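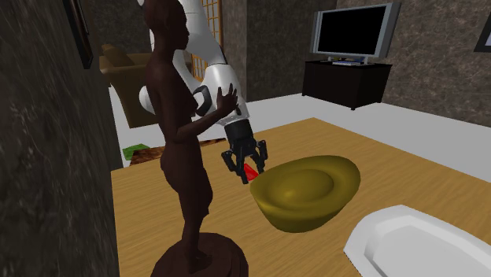 Chers amis du ciné-club,

Vous avez été nombreux à nous demander, à la sortie de la dernière séance, si le cycle des films de minuit allait reprendre. Eh bien oui, il reprend en octobre, et nous en sommes ravis ! Il nous a fallu un peu de temps pour retrouver des copies convenables (certains distributeurs répondent vite, d'autres nous laissent mijoter tout l'été), mais le programme est bouclé et nous voulions vous en dire un mot avant que le dépliant n'arrive dans vos boîtes aux lettres.

Nous ouvrirons avec « Les Hauts de Clurthorpe », que beaucoup d'entre vous ont manqué lors de sa sortie parce qu'il n'est resté qu'une semaine à l'affiche dans la région. Une femme revient dans la petite ville où elle a grandi pour vider la maison de sa tante, et découvre que les voisins ont déjà commencé à se partager les meubles. Dit comme cela, on s'attend à une comédie grinçante, et la première demi-heure en est bien une, avec une dispute autour d'un buffet qui a fait rire toute notre petite équipe de programmation. Puis le film ralentit, s'installe dans les pièces vides, écoute la pluie, et l'on comprend peu à peu que la tante avait promis la même chose à tout le monde. La fin divise. Pour ma part je l'aime beaucoup, même si je reconnais que le dernier plan dure un peu plus qu'il ne faudrait.

La deuxième séance sera consacrée à « Makris », un policier en noir et blanc tourné presque entièrement de nuit dans un port de marchandises. C'est un film qui demande de la patience au début, car il y a beaucoup de personnages, tous en imperméable, et l'on confond volontiers le douanier avec le frère du douanier. Accrochez-vous pendant les 20 premières minutes et tout se met en place. La musique, une clarinette seule ou presque, vous restera dans l'oreille pendant des jours — je la sifflote encore en faisant la vaisselle, au grand désespoir de la maisonnée.

Enfin, nous terminerons par « Le Dernier Bac d'Isthorpe », sorti en 2000 et jamais réédité depuis, à notre connaissance. Neuf passagers, une traversée qui devait durer une heure, le brouillard qui tombe. Tout le film tient sur ce bateau et l'on ne s'y ennuie pas une seconde. Les dialogues sont d'une grande drôlerie, surtout ceux du couple qui se rend à un mariage avec le gâteau sur les genoux. La copie a vécu, je préfère vous prévenir : quelques rayures dans la première bobine et un son un peu sourd. Nous avons fait un essai dans la salle et, passé le générique, l'oreille s'y habitue très bien.

Les projections auront lieu comme d'habitude au cinéma Nillell, à 21 heures, dans la petite salle du haut. Elle compte 60 fauteuils et elle se remplit vite, alors pensez à réserver à la caisse ou par téléphone aux heures d'ouverture. L'entrée est à 9 euros, et la carte d'abonnement de la saison passée reste valable jusqu'à la fin de décembre. Si vous avez égaré la vôtre, dites-le simplement à l'accueil, on vous retrouvera sur la liste.

Pourquoi 21 heures pour des films « de minuit », nous demande-t-on chaque année ? Parce que le dernier bus part à 23 h 40 et que nous tenons à vous garder pour la discussion ! Il y aura de la tisane, du cidre, et les gâteaux que vous voudrez bien apporter.

Une dernière chose : nous cherchons toujours des idées pour le cycle de printemps. On penche pour les films de famille, ou peut-être les adaptations de romans, rien n'est décidé. Glissez vos suggestions dans la boîte à côté du guichet, avec le titre et si possible l'année, cela nous facilite grandement les recherches.

À très bientôt dans le noir,

L'équipe du ciné-club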